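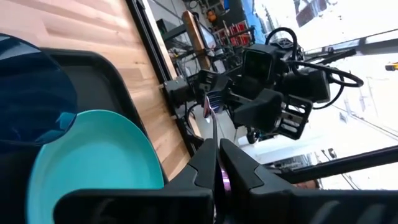
How much of a table-setting robot is software?

Most of it, if you go by where the team at Vandthorpe spends its hours. The arms got maybe ten minutes of my afternoon and the code got the rest, which suited me fine.

I'd wanted to get to the Vandthorpe open lab since last April, when I missed it over a canceled train. This time I made it with an hour to spare and a terrible sandwich. Sign-in is at a side door past the loading dock (follow the paper arrows, ignore the big glass entrance, it's locked), and they split us into small groups. Mine went with Sorin Anghel, who works on the control side and talks very fast, and I have four pages of notes I can barely read.

The job they were working on is laying out a tray: plates, a cup, cutlery, all picnic sort of stuff in strong colors, with two arms sharing one table. I figured the colors were there to help the vision. Sorin said they help the people more, when you're scrubbing through recordings and want to say "the teal plate went down late" and have everybody find the same moment.

## The control loop

The low-level loop runs at 100 Hz, and it does almost nothing clever. It takes the most recent joint targets, checks them against speed and torque limits, smooths them, and sends them out. The policy sits above it and runs a lot slower, handing down a short batch of future targets each time. If a new batch shows up before the old one is used up, the two get blended over a few steps.

That blending was my favorite part of the whole visit! Sorin had two plots of the same wrist joint, one with a hard switch between batches and one with the blend, and the first looked like a staircase somebody had kicked. He said the hard switch was in there for months. Each little jump was inside the limits, so no check ever complained, and the only symptom was that thin things like spoon handles got nudged right before the fingers closed on them.

I asked what happens if a batch comes late. The arm finishes what it has, slows down and holds. They tried extrapolating for a while and took it out again, and the commit message for that (he pulled it up for us) is just the word "no."

## Perception, or whose clock is it

There's a camera on the arm near the gripper and another looking at the table from higher up, and you'd think the tough bit would be recognizing a fork. A lot of it is timing. Every image gets stamped when it's captured and again when it arrives, and the tooling lines everything up with the joint readings before the policy sees any of it. On the day I was there the worst gap on their monitor was 31 milliseconds. Somebody in my group asked if that was good and Sorin made a so-so motion with his hand.

The wrist view moves with the arm, so a stale image there is worse than a stale image from overhead. You get a picture of the spoon from where the wrist used to be. They tag each image with the arm pose from the same instant, and if it can't find a pose close enough in time the image is dropped. Dropped images get a red tick in the log viewer, and I liked that they showed us a run with plenty of red in it.

Shiny and see-through things are still a pain. The translucent cup gave their old segmentation model fits, according to the slide, with half the tray rim coming along as part of the cup. The newer setup doesn't segment anything and goes from pixels to motion in one network, so you can't point to the spot where it got the cup wrong anymore. I went back and forth on whether that's progress and so did the slide.

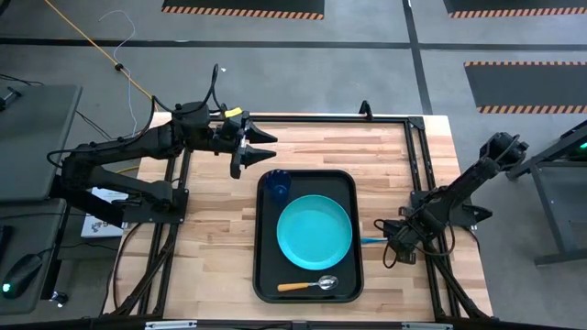 Horațiu Ilie told our group that two arms over one tray is a planning problem first and a learning problem second, and that he would put the collision check in before collecting a single demonstration if he had it to do over. His version inflates each arm into a handful of capsules and looks a short way ahead along both sets of targets. When the capsules get too close, one arm gets priority and the other waits.

Which arm waits? It used to be always the left one, and then the left one did a whole lot of waiting. Now it goes by which gripper is holding something, with a coin flip when both are or neither is. There was a long argument in the corridor later over whether the coin flip should be seeded so that runs can be replayed exactly. (It should. I will not be taking comments on this.)

## Tooling

The replay tool is called Flakari and I want it. You load a recorded run, and it plays the cameras, joint curves and gripper commands side by side, and you can re-run today's policy on yesterday's observations to see where the two would have split. It doesn't move any hardware, so you can do it on a laptop at the kitchen table. Their rule is that a new checkpoint gets 100 replayed runs before it goes near the arms, and a person looks at the 11 with the largest disagreement. I asked why that number and got a shrug; it's what fits on the screen.

Labels are done in the same window. You press a key at each stage – reach, grasp, place, let go – and notes are free text, which has led to some fairly emotional entries regarding spoons.

A few things I scribbled down for my own projects:

- Log the commanded target and the measured position separately, even if you're sure they match.
- Put the config file inside the recording.
- Version the camera calibration along with the code.
- Make the stop state a real state in the planner, with its own way back out.

We ran long and I missed most of the simulation talk next door, so I can't tell you anything about that except that the door was warm-looking and the applause was loud. Coffee was by the stairs until five. If you go, take a notebook and pick the control group, and wear shoes you can stand in, as there was exactly one stool and I didn't get it.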